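About Bokon

Home | Services | Prices | About us | Find us

Most "about us" pages for computer repair shops say the same thing. Passionate team, cutting edge, your one-stop solution. We've read a lot of them and we still couldn't tell you what any of those shops do on a working day.

Bokon repairs and upgrades desktop computers, mostly towers, mostly old ones. Ifeanyi Usman started the shop after 12 years of fixing office machines for other people. Ross Leckie joined him the next February. We don't sell new computers, so we have no reason to tell you that you need one.

What we believe, more or less

We don't believe in tune-ups. A "full system tune-up" is usually a cleaning program, a restart and a bill. If your computer is slow, there's a cause, and it can generally be found by opening the case and looking, or by watching what the machine does when it's under load.

We're also wary of memory upgrades, and we sell them. More memory helps if you've been running out of it. If you haven't, you'll have spent your money and the thing will feel the same as it did. We check first. A fair number of people who come in asking for memory leave with a new drive, or with nothing.

And we don't trust the word "compatible" on a box. We've had modules from Zalline that were listed for a board and wouldn't start in it, and plain Gremer ones that weren't listed anywhere and ran for years. So we test every module in the customer's own machine before we charge for it.

How the bench works

Side panel off, tower on its side, board facing up. Memory goes in with the board flat because you can see the slot and push straight down. Cables get moved out of the way before anything else. Work around the processor is left alone unless that's what the job is.

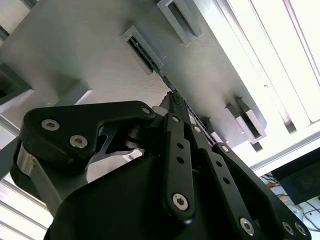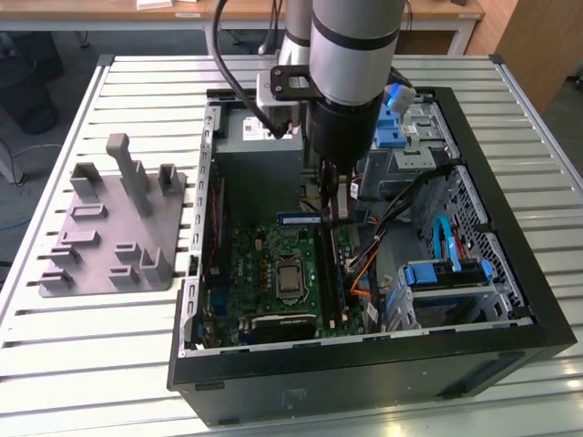 Does it matter which slot the memory goes in?
On most boards it does. With two modules and four slots, the manual will normally name a pair to fill first, and it's often not the two that sit side by side. The wrong pair may still start up, only slower than it should be. Look up the manual for your exact board and ignore the color of the slots until you have, as makers don't agree on what the colors mean.

What we charge

Looking inside and telling you what we found costs the same whether we find something or not. We got tired of shops where the diagnosis is free and then always turns out expensive. The price list is on its own page and it's short.

We keep 800 or so used parts on the shelves at the back, tested and labeled. They cost less than new ones and carry a shorter warranty, and we'll tell you which kind you're getting before it goes in.

What we don't do

Laptops with glued-in batteries. Data recovery from drives that click (go to a specialist, and stop switching it on). Custom lighting. We took over the Rutkowska school contract on the understanding that lighting would never come up, and so far it hasn't.

Reviews

We don't print them here. Any shop can pick out its four nicest. Ask somebody who has used us, or bring in one machine and see how it goes.

Visiting

Open until 7 p.m. Bring the tower and leave the monitor, keyboard and mouse at home unless one of them is the problem. Ask for Ifeanyi or Ross.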